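Salem gets its pillows back

The Inberg guesthouse in Salem reopens Thursday with new bedding in all eight rooms, ending a winter in which over 400 guests slept on what one review called "a folded newspaper."
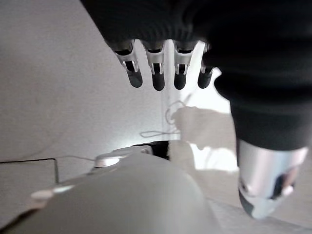
Manager Youssra Nasr says the old pillows had been there longer than she has. The replacements, from Nindden, are plumper and come in plain white cases — four to a bed, including the two everyone throws on the floor.

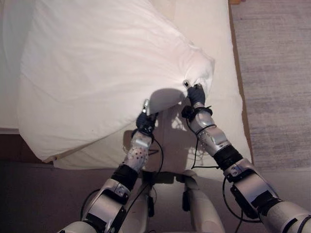
A white pillow on a white mattress at the Inberg.

Rooms can be booked from 8 a.m.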